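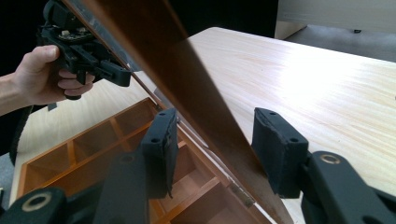 April, late evening

Today I finished the second novel of the Trata books, all 424 pages, and I am a little sad. I read the last 80 pages in one sitting and forgot to eat. The story follows a young widow who inherits a ferry company in Flullport and must run it together with her husband's brother, whom she cannot stand. I knew from page 12 that they would forgive each other. It did not disturb me.

What I liked most was the grandmother, who prays aloud and argues with God as with a shopkeeper. My own grandmother did the same. What I liked less was the preacher -- he speaks too long, and always when something exciting should happen. 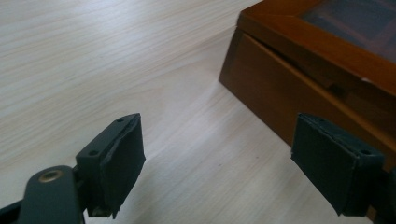

I have written to Mohammed-Awal Agyeman, who lent me the book, to ask if he has the third. He thinks the first is the best and we will surely quarrel on it. In the story the widow keeps her letters in a locked chest, and I always imagined it as something like the brown wooden box on the pale table, the one with a dark panel in its lid, only bigger and older. The author never describes it well, so I am free.

The library in Skenley has the third one, but there is a waiting list. I have put my name. Until then I will try again the Huang novel, where I stopped at page 170 in the winter. I do not remember who is married to whom.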